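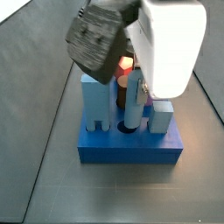
Dilani Khan
I'd sand the hole before touching the peg. If a cylinder is sitting crooked at the edge, you take it down too far and then it rattles forever and you can't put the material back.

Liam Duggan
Okay, fair, but I've already got 200 grit wrapped around a dowel and it's barely doing anything! For anyone just joining, I'm making a peg board for my nephew, blue base, pegs in different shapes, and I want every one of them to drop in without a fight. The light blue round one is the one making me crazy. The hole is right there next to it and it still wants to lean.

Áine Coughlan
What did you use for the paint? I did a set last October with two coats of Drikov enamel and everything swelled up just enough to be annoying. The thickness adds up on both sides, peg and hole.

Liam Duggan
Drikov, ha. Two coats on the base and one on the pegs. So you think it's just paint?

Áine Coughlan
I'd bet on it. Scrape inside the rim with something dull and try again.

Woo-jin Seo
I'm going to disagree with everybody – leave it snug. My daughter lost interest in her loose one in a weekend. The Brunach set we had before that was tight and she'd go back to it every morning and really work at it.

Dilani Khan
Snug is fine, stuck is not. A two-year-old with a stuck peg throws the whole board, ask me about my window.

Woo-jin Seo
Okay, the window is a point.

Sinéad Hegarty
Can I ask about the tall one with the two little legs at the bottom? I love that shape but I'd worry about the legs snapping. Also do you want the colors to match the base or not? A red hexagon and a brown peg are easy to tell apart, but light blue for three of them seems like a lot.

Liam Duggan
The light blue is on purpose, so he has to go by shape and can't cheat with color. Legs, yeah, I worry too. I might round the inside corners a bit.

Sinéad Hegarty
Round them. And go up to 800 for the last pass, it feels so much nicer in the hand.

Liam Duggan
Scraping the rim tonight, then. I'll post on Monday.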